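Shared desks to be cleared and re-cabled at Balleck study centre

May 3, 2018 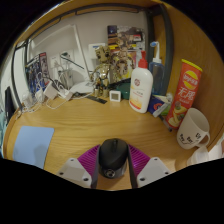 A desk at the Balleck centre, with a mouse, white cables and power adapters.

The Balleck study centre has begun clearing and re-cabling the shared desks on its upper floor, following a review of the way the rooms are used. The work will be carried out in stages so that most desks remain open to members throughout.

The review was started in January by the centre's facilities office. It found that chargers, adapters and leads had gathered at the backs of many desks over several years, and that a good number of them no longer belonged to any equipment in use at the centre. Members had also reported difficulty in reaching the wall sockets and in finding the right lead for a laptop or telephone.

A total of 373 desks are included in the programme. Each will be cleared of loose items, wiped down and fitted with a cable tray along the rear edge. Power adapters that are still needed will be labelled with the desk number and fixed in place. The trays are being supplied by Tornska, which also provided the shelving in the ground-floor reading room.

"The desks themselves are sound and there is no case for replacing them," said Adelmo Pellegrini, head of facilities. "What members have asked for is space to work and a socket they can get at without moving everything else first. We expect the difference to be felt most in the smaller rooms, where there is little room to put things aside."

Books, boxed items, desk pads and other belongings found during the work will not be thrown away. They will be placed in a bag marked with the desk number and taken to the enquiry counter, where they may be collected during normal opening hours. Items will be held for six weeks. Members who leave belongings at a regular desk are asked to take them home before their room is due to be cleared.

Computer mice and keyboards owned by the centre will be checked at the same time. Those in good order will be returned to the same desk, and worn ones will be replaced from existing stock. Members who prefer to bring their own mouse may continue to do so, but are advised to put their name on it.

Unclaimed chargers and leads will be tested by the centre's electrical contractor, Chatzigeorgiou. Items that pass will be added to the loan box at the enquiry counter and may be borrowed for up to eight hours. Those that fail will be sent for recycling. Extension leads brought in from home will no longer be permitted on the upper floor.

Rooms at the Jeton Street end of the building will be cleared first, followed by the rooms overlooking the courtyard. A list of dates has been posted on the door of each room. While a room is closed, members with a reserved desk will be offered a place in the ground-floor reading room, and existing bookings will be transferred without the need for a new form.

Sebastian Moldovan, who manages desk bookings, said that requests for a particular desk would be met where possible. Members who need a desk of a certain height, or one close to the lift, should tell the bookings office before their room closes.

Questions about the work, or about an item left on a desk, may be put to the facilities office in room 605 or handed in at the enquiry counter.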